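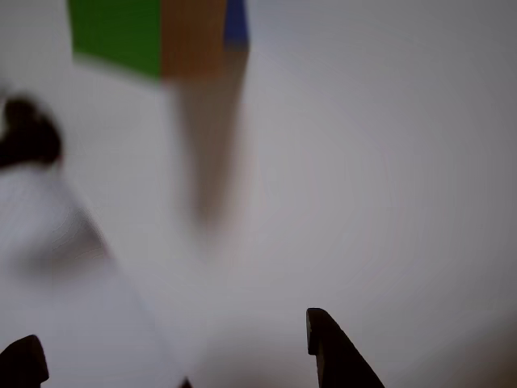
4. 댓글에 나타난 완구와 성별 논쟁

4.1 자료와 분석 절차

본 절에서는 블로그 플랫폼 틸루스(Tilus)에 개설된 육아 블로그 5곳의 댓글을 다룬다. 다섯 곳 모두 운영자가 스스로를 페미니스트로 소개하거나, 소개글에서 성평등한 양육을 주된 관심사로 밝힌 블로그이다. 수집 대상은 완구, 아동복, 어린이용 도서를 소재로 한 게시물에 달린 공개 댓글로 한정하였다. 광고성 댓글과 중복 댓글, 운영자의 단순 감사 인사를 제외하고 2428건이 남았다.

코딩은 에스트레야 산도발(Estrella Sandoval)과 드라호미라 듀리차(Drahomíra Ďurica)가 나누어 맡았다. 두 코더는 같은 표본을 각자 읽은 뒤 범주 목록을 합치는 과정을 거쳤고, 최종 목록은 14개 코드로 구성되었다. 의견이 갈린 댓글은 원 게시물과 앞뒤 댓글을 함께 읽고 다시 판단하였다. 반어적 표현이 특히 문제가 되었다. "역시 딸이라 얌전하네요"와 같은 문장은 댓글만 보아서는 칭찬인지 비꼼인지 구분되지 않는 경우가 많았다. 작업에는 주석 도구 클릴러런스(Clilerance)를 사용하였다.

4.2 '중립'이라는 말의 쓰임

댓글 작성자들이 가장 자주 동원한 말은 '중립'이다. 그러나 그 의미는 일정하지 않다. 한쪽에서는 특정 성별을 겨냥해 판매되지 않는 물건을 가리킨다. 면마다 색이 다른 블록(그림 2)과 같은 완구가 여기에서 흔히 거론되며, 퍼즐과 찰흙, 악기도 비슷한 맥락에서 나온다. 다른 쪽에서는 부모가 아이의 선택에 개입하지 않는 태도를 가리킨다. 이 용법에 따르면 분홍색 인형도 아이가 직접 골랐다면 중립적이다.

두 용법은 한 게시물 안에서 자주 충돌하였다. 태드홀름(Tadholm)에 거주한다고 밝힌 한 운영자가 7월에 올린 글이 그 예이다. 운영자는 친척에게서 받은 주방놀이 세트를 딸에게 주지 않기로 했다고 썼다. 첫 번째 의미의 중립을 지지하는 이들은 이 결정을 환영하였다. 두 번째 의미를 따르는 이들은 아이가 원하는지 물어보지도 않았다는 점을 지적하였다. 논쟁은 곧 "아들이었다면 주었겠느냐"는 질문으로 옮겨 갔고, 운영자는 그랬을 것이라고 답하였다. 이후의 댓글은 대부분 이 답변을 겨냥하였다.

이 사례에서 양측은 성별 고정관념이 해롭다는 전제를 공유한다. 갈라지는 지점은 고정관념이 물건에 들어 있다고 보는가, 물건을 건네는 관계에 들어 있다고 보는가이다. 전자의 입장에서는 물건을 가려내는 일이 곧 실천이 된다. 후자의 입장에서는 가려내는 행위 자체가 여성의 일로 여겨져 온 활동을 낮추어 보는 시선을 되풀이할 수 있다. 실제로 "왜 요리는 피해야 할 것이고 공구는 권할 것이냐"는 물음은 다섯 블로그 모두에서 표현을 달리하여 나타났다.

4.3 "이미 끝난 문제"라는 반론

외부에서 유입된 것으로 판단되는 댓글에는 다른 양상이 있다. 이들은 완구를 둘러싼 논의가 사소하며, 성평등은 법과 제도의 차원에서 이미 달성되었다고 주장한다. 본 연구에서는 이를 '종결 주장'으로 코딩하였다. 종결 주장은 대체로 짧고, 게시물의 구체적인 내용을 언급하지 않는다. 같은 문장이 서로 다른 게시물에 반복해서 달린 경우도 있었다.

주목할 것은 운영자와 단골 독자의 대응이다. 초기에는 임금 격차나 돌봄 노동 시간에 관한 자료를 제시하는 답글이 많았다. 시간이 지나면서 자료 제시는 줄고, 자신의 경험을 적는 답글이 늘었다. 어린이집 상담에 어머니만 호출된 일, 아들이 머리핀을 꽂고 갔다가 놀림을 받은 일, 명절에 딸에게만 상 차리는 일을 시킨 친척의 이야기 등이다. 이러한 답글은 종결 주장을 한 사람을 설득하려는 글로 읽히지 않는다. 수신자는 다른 독자들이며, 답글에 다시 비슷한 경험이 이어 붙는 방식으로 대화가 길어졌다.

헤르츠(Geerts) 블로그는 예외에 속한다. 이곳의 운영자는 종결 주장에 해당하는 댓글을 삭제하고 삭제 사실만 공지하였다. 그 결과 긴 논쟁은 드물었으나, 삭제 기준을 묻는 댓글이 꾸준히 달렸다. 그중 일부는 평소 운영자에게 우호적이던 독자가 쓴 것이다.

4.4 아버지의 발언

스스로를 아버지라고 밝힌 작성자의 댓글은 적었지만 답글을 많이 받았다. 내용이 비슷한 경우에도 어머니의 댓글보다 격려의 표현이 자주 뒤따랐다. 몇몇 독자는 이 차이를 직접 문제 삼았다. 아이의 장난감을 고르는 일이 어머니에게는 의무로, 아버지에게는 미담으로 취급된다는 것이다. 이러한 지적이 나온 뒤 해당 아버지가 더 이상 댓글을 쓰지 않은 경우와, 지적을 받아들이고 논의를 이어 간 경우가 모두 있었다.

다만 작성자의 성별은 본인의 진술에만 근거한 것이어서 확인할 방법이 없다. 삭제된 댓글과 비공개 댓글도 자료에 포함되지 않았다. 운영자 면담에서 얻은 내용은 5절에서 따로 다룬다.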